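Badesgate Robotics Club
Fall progress report, October 2019
To: Mirta Garrido, Melon Youth Fund
From: Hipólito Cabral, club lead

Hi Mirta,

You asked for something short and readable this time, so I'm going to write it the way I'd tell you over coffee and put the money stuff near the end. We've had a good few months! We've also had one pretty bad couple of weeks, and you'll hear about those too.

When you visited in May we had a sign-up sheet and a lot of big talk. Now we have 11 students who show up every week, seven from Badesgate and four who ride over from Betville. The project is the one in our application: two arms sharing one table and sorting test tubes into racks by color, with all of it running in simulation. I know you were a little unsure about a robotics club with no robots to kick. It has worked out fine, because a kid can drive an arm straight through the table on a Tuesday and it costs us a restart.

The students built the room first. I'd figured on a week for that and it took four, mostly because they got really into it (there was a long argument about floor tile, which I stayed out of). Then came the arms, then the racks, then the tubes.

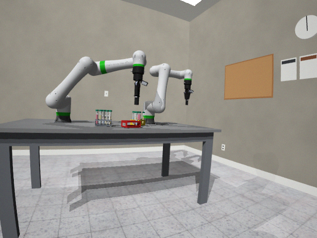
Reach is what we've spent most of our time on since then. Each arm can only get to part of the table comfortably, and the students had to decide where the bases go before they could decide anything else. They ended up with one arm toward the front on the left and the other set back on the right, with the racks in between so both can get at them. The grippers point straight down over the work, and the tubes stand a lot taller than the gray rack, so a sloppy approach height means you clip a cap on the way across. We clipped plenty of caps. The fix was a rule that an arm has to go up before it goes sideways, and the two ninth graders who wrote it are very proud of it - they should be, it's twelve lines of code and it does the job.

The second big piece is taking turns. Two arms in one space will happily try to be in the same spot, and our first answer was to let one finish completely before the other moved. Safe, but so slow that people wandered off to get snacks. The group is now on its third version, where an arm asks for a section of the table and gives it back when it's done. It mostly works. It still locks up if both arms ask for the middle at once, and that one is on the board for next month.

Now the bad couple of weeks. We lost our saved runs when a drive filled up and the script kept going without saving anything. That was on me, I set up the folder. We've since rerun the lot, 1728 trials with different starting layouts, and they're backed up in two places. The students also started randomizing where the racks land and where the view is taken from, so the program can't just memorize one setup.
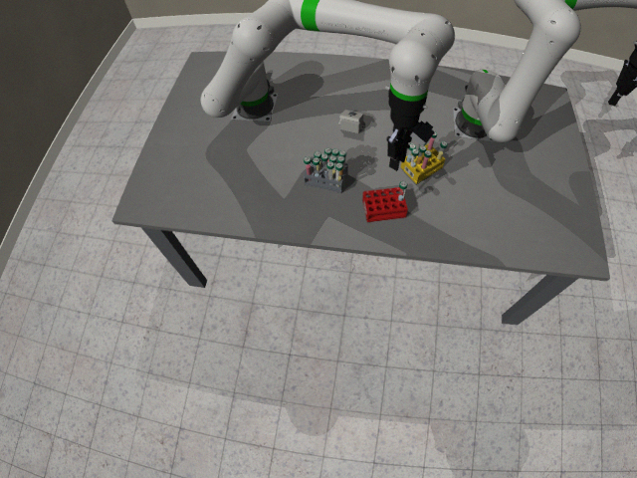
It made our numbers worse, which I was told to expect and still didn't enjoy. Before the change, our best batch of 100 trials had only 15 bad placements. With everything moved around we're well behind that, and the yellow rack gives us the most trouble. The students think the grip angle is the main culprit. I think it's the wrist getting twisted on the way over. We have a bet on it, and the loser brings doughnuts.

Money: the computers and the software are paid for and we came in a bit under on both. I'd like to move what's left to van rides for the Betville kids this winter, if you're okay with that. A yes by email is enough for me. Snacks are still coming out of our own bake sale, so you won't see those in the receipts.

Coming up, we want to fix the lockup, get the yellow rack sorted out, and put on a demo night for families. One of our students has cousins at a school in Lagos who are trying a similar project, and we've been swapping notes with their teacher. They want to see our table-sharing code, so a few of the older kids are writing instructions somebody else could follow. That's been harder for them than the code was!

Receipts and the attendance sheet are coming in a separate email. Come by any club night you like, and the students will put you in charge of an arm.

Thanks,
Hipólito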